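3.2 Worktop appliances and kitchen layout

The Teltby survey went to 3000 households, of which 2216 returned a usable form. Small ovens were kept on the worktop in most homes, even where a cupboard was free. Tenants in Grunley gave lifting as the main reason, and owners more often mentioned daily use.

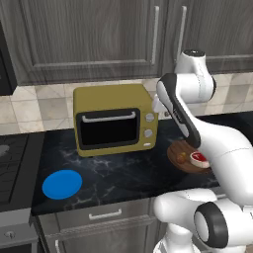

Figure 6. Rendered kitchen with a toaster oven standing on a dark marble worktop.

Charbonneau found the same pattern in her earlier work on rented flats. Households with narrow worktops prepared more food at the table, and this held after we allowed for family size. Storage is taken up in Section 3.3.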